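Home » Magazine » Features » The Second Life of a Desktop

Old office PCs, new processors, and the tiny part everybody breaks
By Normand Bergeron
November 2018

Start with the lid off. Always. You learn more about a used desktop in ten seconds with the side panel gone than from any listing. Dust, bad caps, a cable chewed by who knows what. The batch that came in from Melnyk, the insurance office over on the east side, was clean. Old, but clean. Green boards, gray steel, that bundle of colored wires running in to the power connector like every office machine of its age.

The plan: pull the slow chips, drop in faster ones, get the machines out the door to families before December. Simple plan. Mostly.

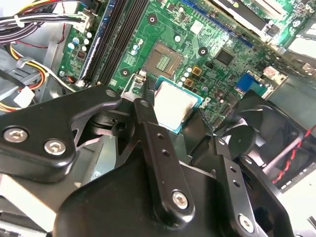
Flinemetti Repair Desk — Hardware Bench

A processor swap is a short job with one bad moment in it. Cooler off, old paste wiped away, lever up, frame up, chip out. Fine. Then the new chip goes over the socket and you get one chance to put it down straight. On these boards the contacts live in the socket, hair-fine, and they bend if you so much as look at them wrong. Drop a corner in there and that's your afternoon. Maybe your board.

We lost 8 boards to bent pins the first year. Eight! I did two of them myself, don't print that. (Printed.)

So the rules on the bench are dull ones. Hold the chip by its edges. Fingers off the bottom, fingers off the contacts, and find the little triangle before you go anywhere near the socket. No sliding. No pushing. It should sit down under its own weight, and if it doesn't, pick it up and look again. Light matters more than anyone thinks. The Emura lamp we bought used for nine dollars has saved more sockets than any tool in the drawer.

Static is the other thing. Strap on, clip to bare metal on the case. Touch the chassis anyway, out of habit.

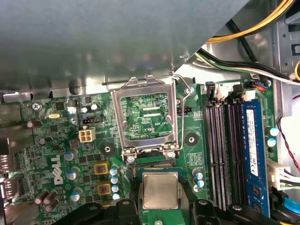
Load plate up, lever up, chip just short of the socket on a Dell board.

Why bother with machines like these at all? Fair question, I get it alot. A ten-year-old office tower isn't pretty and it hums. But homework runs on it. A browser runs on it, a printer runs on it, and with more memory and a cheap drive it starts up quicker than the laptop I'm typing this on. Parts for one machine run us 80 dollars on a bad day. Last year the desk sent out 231 of them. Some came back with sticky keyboards. One came back with a thank-you card and a bag of plums.

The cases are nicer to work in than they get credit for, too. Big sheet-metal panels, room for a hand, labels printed right on the board so you know whats what. Tight spot is up at the top of the socket, where the metal hangs over. Swing the plate open, mind the knuckles, keep the cables tucked back.

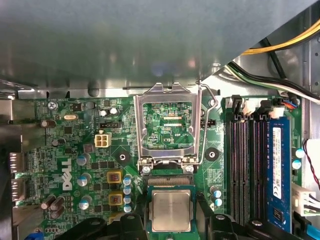
Once the chip is down, plate closed, lever pressed under its hook. It'll feel like too much force the first time. There's a creak. Everyone stops and looks at me. Keep going, it's meant to do that. Then a dab of paste, pea-sized, cooler on, screws in a cross pattern, a bit at a time. Fan plugged in. Check the fan again, because I've forgotten the fan.

Power on with the lid still off. Logo, beep, into setup, read the processor name out loud. If it reads right, Tutance goes on (the test program we use, slow but thorough) and the machine cooks overnight. Passes get a green sticker on the back. Fails go on the shelf under the window and wait for somebody patient.

Bring your own screwdriver if you come by, ours walk off.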